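Stiff Hands in the Kitchen: What Helps Me

I've had rheumatoid arthritis for years, and my mornings are slow! By 10 a.m. my fingers loosen up a bit, so that's when I do my chopping.

Fatten up your handles

I slide foam tubing over my peeler and my wooden spoons - ugly, but so much easier to hold. Mine came from Daza and I've used it on nearly everything.

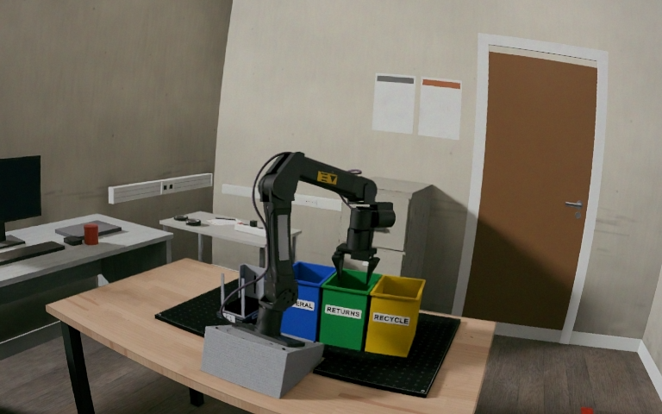
Slide, don't lift

Full pots stay on the counter at my house. I put a folded dish towel underneath and pull (slowly!) to the sink. For pasta I use a small pan and ladle the water out.

Loosen lids once

When I get help with a new jar, I ask for it to be closed again only finger tight.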